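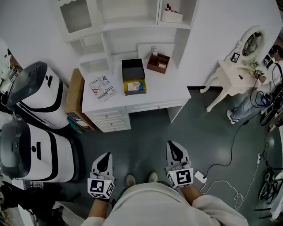 What is the safest way to clear a small writing desk before it is moved? Empty the top first, then the drawers, and pack each drawer's contents separately with a label that matches the drawer position.

Desk Storage Guide Revised for Furnished Rooms

Gerholm has issued a revised storage guide for small desks and wall shelving in furnished rooms. The document runs to 14 pages and replaces the version used since the Aketti rooms were first fitted out. It takes effect in October.

The main change concerns how items are assigned to a place. Under the old guide, objects were sorted by type, so paper goods went in one location and boxes in another. The revised guide sorts by frequency of use. Items handled daily stay on the desk top. Items handled weekly go into the small drawers. Anything else goes to the shelving above or into a labeled carton.

"The type system worked on paper," said Sunita Gautam, who edited the guide. "In practice, people put a card box on the desk and left it there. We wrote the new rule to fit that."

The wide shallow drawer is reserved for flat items: cards, printed sheets and folded paper bags. Stacking is limited to one layer. The small drawers take loose objects, with the heaviest in the lowest drawer. Knobs are to be checked for play whenever a drawer is emptied and tightened by hand only.

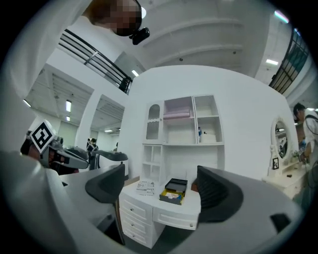 Shelving is covered in a separate section. Folded textiles go in the middle compartments, where the full width of the shelf supports them. Bottles must stand upright and away from the shelf edge. Glass-fronted cabinets are to be kept closed except during loading. Each open compartment should be filled to no more than the height of its front opening, and nothing may lean against a cabinet door.

Dressing tables with mirrors are treated as display surfaces. The guide allows picture frames and small plants, provided they do not block the mirror. Mirrors are wiped after the table has been cleared and before anything is put back.

Severin Rainer, responsible for room fittings at Gerholm, said the limit of 5 objects on a desk top had drawn the most comments during review. Trays and open boxes each count as one object regardless of contents. An earlier draft counted the contents as well and was withdrawn.

Copies have been sent to 400 rooms. A further 859 sets of drawer labels, printed by Plundent, will be distributed separately. The labels peel off without solvent and can be written on with a soft pencil.

Questions on drawer repairs go to Rami Sayegh. Requests for replacement labels should state the room number and the drawer position, counted from the top.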